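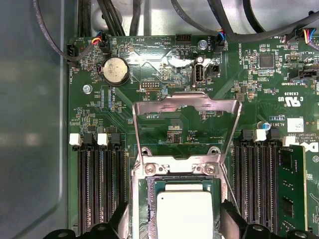
How often should the thermal paste in a desktop computer be replaced?
Every three to five years suits most home machines, and any time the cooler comes off for another reason.

Thermal paste is the gray or white compound between the processor and its cooler. Its job is to fill the tiny gaps between two metal surfaces that look flat but aren't. Over the years it dries and stiffens, and the processor runs hotter. The usual signs are a fan that roars during light work, a computer that slows down after ten minutes of video, or one that shuts itself off in August and behaves fine in winter.

Check for dust first. A clogged cooler gives the same signs and costs nothing to fix.

What to have on the bench

A Phillips screwdriver that fits the screws properly. A tube of paste – the small one is enough for several jobs. Isopropyl alcohol, 90 percent or stronger. Coffee filters or a lint-free cloth. A soft paintbrush and a can of compressed air. A muffin tin or an egg carton for the screws.

Paper towels leave fibers behind. Coffee filters don't, and a pack lasts for years.

Getting the dust out

Shut the computer down, switch off the power supply and unplug the cord. Hold the power button in for a few seconds. Take the case outside if you can.

Hold each fan still with a finger before you blow air at it. Use short bursts and keep the can upright, or it will spit cold liquid onto the parts. Loosen packed dust with the brush and blow again. Work along the fins in the direction they run. Brushing across them bends the thin ones, and a bent fin is a nuisance to straighten.

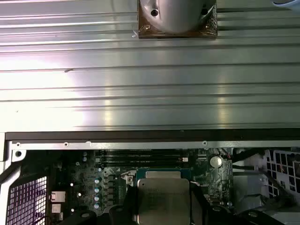 If a few fins are already bent, an old plastic card slid between them will usually bring them back. Go slowly. Thin aluminum will take one bend back and sometimes two, then it cracks.

Wash foam or mesh filters from the front of the case in lukewarm water with a drop of dish soap. Let them dry overnight before they go back in.

Taking the cooler off

Run the computer for ten minutes before you shut it down for this job. Warm paste lets go more easily. With some processors the chip can come up with the cooler if the paste is cold and hard, and that is how pins get bent.

Loosen the cooler screws a couple of turns each, working corner to corner. When they are all free, twist the cooler gently left and right before lifting. Don't pry with a screwdriver. Unplug the fan wire before you pull the cooler clear – it is shorter than you expect.

Cleaning both surfaces

Wipe off the bulk of the old paste with a dry coffee filter. Then dampen a fresh one with alcohol and wipe from the outside in, so the paste doesn't spread onto the board. Repeat until the filter comes away clean. Wait a couple of minutes for the alcohol to dry and keep your fingers off the metal after that.

Leave the processor in its socket while you do this. There is no need to open the latch.

Putting on new paste

A dot the size of a pea in the middle is right for most ordinary desktop chips. Large workstation and server chips need more, usually an X from corner to corner. Follow the cooler maker's pattern if the instructions give one.

Set the cooler straight down, and don't lift it to look. If you do lift it, wipe everything and start over. Tighten the screws a little at a time, corner to corner again, and stop when they are snug. Plug the fan back in.

Checking the result

Start the computer with the side panel off and see that the fan turns. Then watch the temperature in a free monitoring program. My own desktop sat at 57 degrees Celsius doing nothing before I cleaned it and 40 afterward. Most of that was dust, I think.

Laptops

The method is the same but the screws are smaller and come in different lengths. Draw the bottom cover on a piece of cardboard and push each screw through the spot it came from. Amancay Garrido wrote in to say she uses double-sided tape on a printed photo of the laptop, and that works just as well.

Storing leftover paste

Wipe the tip, cap it tightly and keep the tube in a zip bag in a drawer, away from heat. Write the date on the bag. If it comes out runny or grainy next time, throw it away.

Updated Sep 27, 2019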